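Wodamcombe Cutting Cell – Pre-Run Inspection Checklist, Contact-Force Cutting Trials
Inspector: Flynn Baxter
Policy under test: Lowther (force-conditioned), against Idska (position only)
Period: May

1. Arm and base
Base bolts torqued – OK
Joint limits loaded from the Pano config – OK
Comment: Fold-back posture over the table is within limits. Keep the elbow high at approach; low-elbow solutions put the wrist near a singularity.

2. Wrist stack
Bracket screws seated – OK
Printed bracket free of cracks – OK
Sensor zeroed with blade mounted – OK
Comment: Re-zero after every tool change. Drift over 200 trials stayed below the contact threshold.

3. Tool grip
Cleaver handle fully between the jaws – OK
Blade angle against reference – OK
Comment: The blade comes down on the pepper at an angle. Lowther starts its slicing motion at first contact, so a handle that has shifted in the jaws shows up as a late force rise. 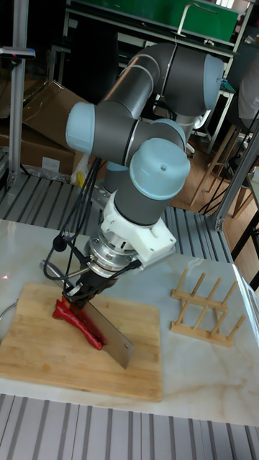 4. Cables
Slack at full wrist rotation – PASS WITH COMMENT
Comment: The loops hang to the left of the wrist and come down close to the board. Add a tie before the next long session. Cable drag appears in the lateral force channel and was filtered out of the reported results.

5. Board and workpiece
Board against its position marks – OK
Workpiece type logged – OK
Comment: Red peppers only in this block. Log long and bell types separately. Pale flesh facing up changes the segmentation mask, and cut-side orientation must go in the trial record.

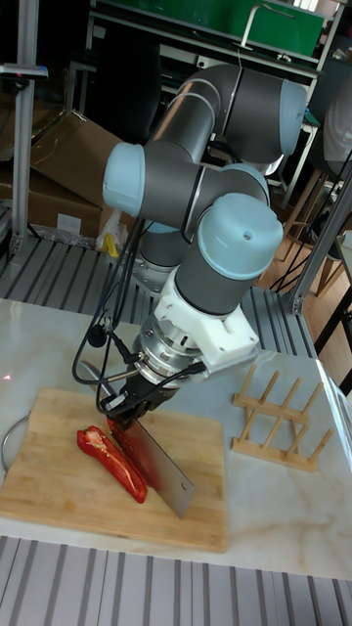
Skin-side contact needs a higher starting force than flesh-side contact, and Idska has no way to respond to the difference. Of 1,171 logged strokes, 91 were excluded for missing orientation entries. Do not start a block with that field blank.

6. Surroundings
Dish rack outside the stroke path – OK
Emergency stop tested – OK
Staff clear of the arm's reach – OK

Open items: 2
Cable tie at wrist (item 4)
Orientation field to be made mandatory (item 5)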